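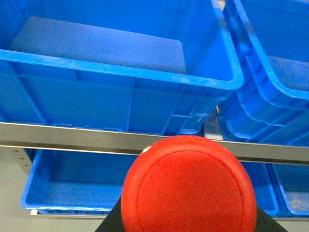 파란 플라스틱 상자가 놓인 선반 앞, 그리퍼에 들린 빨간 둥근 물체

시연 교시
읽는 시간 6분

시연 교시(示演敎示)는 사람이 로봇에게 작업을 직접 해 보이거나 로봇을 움직여 보임으로써 그 작업을 가르치는 방법을 통틀어 이르는 말이다. 로봇의 팔을 손으로 붙잡고 끌고 다니는 직접 교시와, 떨어진 자리에서 조종 장치로 움직이는 원격 조작 교시가 대표적이다. 현장에서는 흔히 "티칭"이라고 부르지만, 가르치는 쪽이 더 많이 배운다는 불평이 꾸준히 나온다.

개요

로봇에게 물건 하나를 집어 옮기게 하려면 관절 각도와 속도, 집는 힘, 놓는 높이를 모두 정해야 한다. 이것을 숫자로 적는 일은 가능하지만 권할 만한 취미는 아니다. 시연 교시는 이 숫자들을 사람의 몸에서 바로 얻어 오려는 시도다. 사람은 컵을 집을 때 자기 팔꿈치가 몇 도인지 모른다. 모르면서도 잘 집는다. 이 무지한 능숙함을 기록으로 바꾸는 것이 교시의 목적이며, 기록해 보면 그다지 능숙하지 않았다는 사실도 함께 남는다.

기록되는 것은 보통 관절의 위치, 그리퍼의 벌어진 정도, 그리고 카메라 영상이다. 카메라는 손목이나 머리 위치에 다는 경우가 많다. 손목 카메라는 집는 순간을 가까이서 보지만 나머지 세상에는 관심이 없고, 머리 쪽 카메라는 세상을 넓게 보는 대신 정작 중요한 순간에 팔에 가려진다.

직접 교시

작업자가 로봇 팔을 손으로 잡고 원하는 경로를 따라 움직이면 제어기가 그 경로를 저장한다. 팔의 무게를 모터가 대신 버텨 주므로 이론상 힘이 들지 않는다. 이론을 세운 사람이 오후 내내 팔을 끌어 본 적이 있는지는 알려져 있지 않다.

장점은 배우기 쉽다는 것이다. 처음 온 사람도 금방 팔을 움직인다. 단점은 사람의 손이 영상에 그대로 찍힌다는 것으로, 이런 영상으로 학습한 모델은 옆에서 누가 팔을 잡아 주기를 기대하는 듯한 행동을 보이기도 한다. 그래서 저장한 경로를 사람 없이 다시 재생하며 영상만 새로 찍는 절차를 두는 곳이 있다. 그 사이에 물건이 조금이라도 밀려 있으면 로봇은 허공을 정성껏 집는다.

원격 조작 교시

조작자가 별도의 장치를 움직이면 로봇이 이를 따라 한다. 조이스틱, 가상현실 조종기, 로봇과 같은 모양으로 줄여 만든 조종용 팔 등이 쓰인다. 마지막 방식은 관절이 일대일로 대응하므로 직관적이지만, 조작자의 습관도 일대일로 옮겨 간다. 망설이는 사람이 가르친 로봇은 망설인다.

가장 큰 어려움은 촉감이다. 힘 되먹임이 없는 장치에서는 물건이 손에 닿았는지를 눈으로 짐작해야 한다. 버튼을 누르는 동작처럼 깊이가 중요한 작업에서 초보자는 대개 두 부류로 갈린다. 버튼 위에서 멈추고 눌렀다고 믿는 부류와, 버튼 밑의 책상까지 누르려는 부류다. 둥근 물건은 또 사정이 달라서, 중심에서 조금 벗어나 집으면 닫히는 손가락 사이로 빠져나간다. 숙련자는 손가락이 닿기 직전에 속도를 줄이고 한 번 숨을 고른다. 숨은 기록되지 않지만 멈춤은 기록된다.
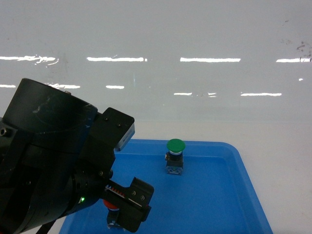 시네이드 브레스너흐는 룬두라(Rundura) 사용자 모임의 회보에서, 원격 조작의 실력은 손보다 인내심에서 갈리며 잘못 집은 물건을 화내지 않고 다시 내려놓을 줄 알게 되기까지 자신은 봄 한 철이 걸렸다고 적었다. 같은 글에서 그는 조종 장치를 내려놓은 뒤에도 집에서 냉장고 문을 지나치게 천천히 열었다고 덧붙였다.

시연의 수와 질

시연이 몇 번이나 필요한가에 대해서는 의견이 갈린다. 오드손(Oddsson) 작업장의 초기 지침은 작업 하나에 2000회가 넘는 시연을 요구하였다. 이 숫자의 근거를 묻는 질문에 지침의 작성자 맬러키 피츠제럴드는 "둥근 숫자여서"라고 답하였고, 이 대답은 지침보다 오래 인용되었다. 이듬해 5월 같은 작업장은 387회의 시연만 골라 학습시킨 모델을 내놓았는데, 성적은 이전과 별 차이가 없었다. 버려진 시연을 수행한 사람들의 소감은 보고서에 실리지 않았다.

시연의 질을 떨어뜨리는 요인으로는 다음이 꼽힌다.

지나친 일관성. 물건을 늘 같은 자리에 두고 같은 방향에서 집으면 기록은 아름답지만, 로봇은 물건이 아니라 자리를 배운다.
지나친 창의성. 같은 작업을 매번 다른 방법으로 하면 모델은 그 중간을 택한다. 장애물의 왼쪽으로 가는 시연과 오른쪽으로 가는 시연의 중간에는 장애물이 있다.
불필요한 예의. 작업을 마친 뒤 팔을 반듯하게 정리하는 버릇이 있으면 로봇도 일을 하다 말고 정리부터 하는 수가 있다.

실패한 시연을 버릴 것인지도 논쟁거리다. 집다가 떨어뜨리고 다시 집은 기록은 보기에 민망하나, 로봇이 회복하는 법을 배울 유일한 기회이기도 하다. 엘루스(Ellus) 방식에서는 일부러 어긋난 자세에서 출발하여 바로잡는 시연을 섞는다. 이때 조작자는 일부러 못해야 하는데, 일부러 하는 실수는 진짜 실수와 닮지 않았다는 지적이 있다.

용어

"시연"과 "교시"는 엄밀히 구분되지 않는다. 보여 주는 쪽에서는 시연, 결과를 책임지는 쪽에서는 교시라고 부르는 경향이 있다. 한 번의 시연을 "에피소드"라고도 하는데, 연속극과 달리 대부분 줄거리가 같다. 스키리츠(Skiritz) 안내서 초판은 이를 "수업"으로 옮겼다가 27쪽과 색인에서 서로 다른 말을 쓰는 바람에 개정판에서 원어 발음으로 돌아갔다.

같이 보기: 모방 학습, 티치 펜던트, 힘 되먹임, 그리퍼

독자 의견

콜름 맥그래스
직접 교시 항목에 팔이 아프다는 말을 더 분명히 써 주세요. 무게를 모터가 버텨 준다는 설명을 믿고 시작했다가 어깨에 파스를 붙이고 있습니다.

에이먼
장애물 얘기는 반만 맞습니다. 요즘 모델 중에는 왼쪽과 오른쪽을 따로 기억하는 것도 있어서 꼭 가운데로 들이받지는 않아요. 우리 건 들이받지만요.

디어미드 플래너건
색인 문제는 개정판에서도 다 안 고쳐졌습니다. "수업"을 찾으면 아직도 "에피소드 참조"라고 나오고, "에피소드"를 찾으면 "수업 참조"라고 나옵니다. 2018년 12월 8일에 편집부로 메일을 보냈고 답은 못 받았습니다.

콜름 맥그래스
↑ 저도 거기서 한참 돌았습니다. 용어 항목에 이 내용도 넣어 주시면 좋겠네요.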